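The first thing Hoter wants you to know about its new loyalty program is that it's free. The second thing, which takes four screens and a pinch of the fingers to find, is that the points you earn at its online tables expire after 21 days without play.

I signed up on a Tuesday night with a hundred dollars of the magazine's money and a plan to behave like an ordinary customer. I'd play blackjack, mostly, and slots when I got bored. Hoter calls the program Clenton, a name that sounds like a suburb. You start at Clenton Blue. You get to Clenton Black at 2,000 points, and at Clenton Black, according to the welcome email, "the door opens." It doesn't say to what.
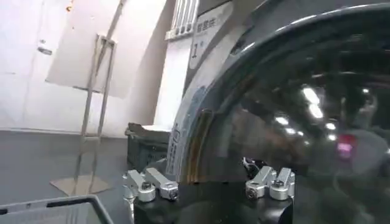
*Bright lights, shiny surfaces.*

Loyalty programs are old news in brick-and-mortar casinos, where they at least come with a buffet. Online, the perks are mostly more gambling. My first reward was a set of free spins on a slot I had never opened. The winnings from those spins, a little under six dollars, came with a playthrough rule. I had to bet them many times over before I could take them out, and blackjack bets counted for only a tenth of their value. I lost the six dollars in the time it took to make toast.

"People hear 'free' and stop reading," says Marites Sison, who spent nine years writing promotional terms for gambling sites and now consults for a smaller one, Malabanan. She went through the Clenton rules with me over the phone and was more amused than shocked. "This is pretty clean, for the genre. I've written worse."

What bothered her was the clock. A point that dies after three weeks gives a player who has wandered off a good reason to wander back, and Hoter is not shy about reminding you. By the end of my second week I had received an email with a countdown in it, two texts, and a birthday offer. My birthday is months away.

Hoter's head of player experience, Jerome Buenaventura, sees all this as courtesy.

"If you had airline miles about to expire, you'd want to hear from the airline," he told me. I asked whether an airline would text me at 11:40 p.m. He said customers can change their contact settings at any time. They can. I found the switch under "Profile," then "Preferences," then "More," and the texts did stop – two days later. 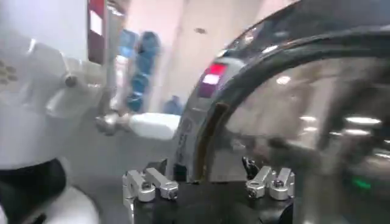 He also sent me a chart. It shows that Clenton members "stay happier longer," based on a survey of 887 players. I asked how many of the people surveyed had closed their accounts. None, he said, since the survey went out to current members. I'd like to meet the restaurant that polls only the people still eating and gets a bad review.

The man who did close his account was easy enough to find. Bienvenido Tiongson, a retired bus mechanic, reached Clenton Black last winter and held it for five months. The door opened onto a personal host named Kyle, faster withdrawals, and a fleece jacket. "The jacket's fine," he said. "I wear it to walk the dog." He figures it cost him $408 in bets he wouldn't have made otherwise, all of them placed in the last days before his points ran out. He kept the records in a notebook and read them to me line by line. 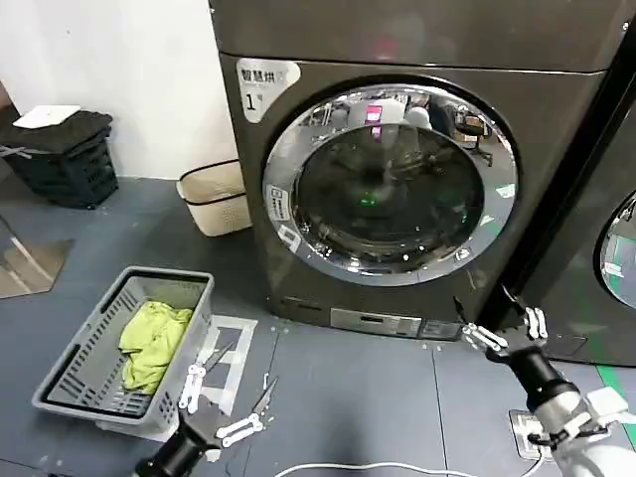

**By Kanyarat Sriwong**
*Additional reporting by Solène Jacquet*

Hoter isn't alone in this. Its rival Priren runs a nearly identical scheme with a longer expiration and a shorter list of games that count. Both companies say they cut off offers to anyone who sets a deposit limit. I set one at each site to check. Priren went quiet the same afternoon. Hoter sent one more batch of free spins, and Buenaventura says that was already in the system when I made the change. Maybe so.

I finished with 31 dollars and a Blue badge. The points are still there as I write this, good for another eight days, and the app has put a little orange dot next to them.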